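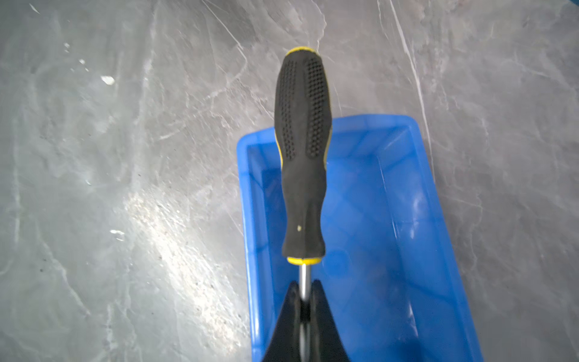

Vira Lytvynenko replied to my last thread asking if a total beginner can really get an old pump organ playing again, or if I just got lucky with mine. Vira, yes, you can! Long answer coming, get a snack.

Mine is a Derkach, a parlor reed organ, bought for 40 dollars from a church basement two towns over. Eleven stops, two of which did anything. It wheezed like my uncle on the stairs.

First thing I did was pull the back panel and just look for an evening. Everything inside is wood, felt, leather, cloth and brass. No circuit boards. If something moves, you can follow it with your finger to the next thing that moves.

The bellows cloth was shot. I got new rubber cloth from Skovadora (they cut to size, bless them) and used hot hide glue so the next person can get it off again. Please don't use the white stuff!!

Screws: put them back in the same holes they came out of. I drew the panel on cardboard and poked each one through in its place. Took ten minutes, saved me a week I think.

Then the reeds. Mine has 122 of them and I cleaned every one with a soft brush. One dead fly in the low F. That note had been silent since who knows when and now it ROARS.

Do not file the reeds if you haven't done it before. I did it on a spare first and ruined the spare. Glad it was the spare.

Total so far is 231 dollars including the organ, and 17 evenings, most of them in December with the radio on.

Still to do: the vox humana (the little spinning fan that makes it wobble) is stuck solid, and one pedal strap is a dog leash for now. Works great, looks terrible.

For reading, the Mudirov handbook is the one I kept open on the bench. The chapter on pallets is a bit of a slog but the drawings are so good.

Tonight I played a whole hymn start to finish, all four verses, and my calves are killing me. Vira, go find one! People give these away!

Next up is the fan. Will post sound when it spins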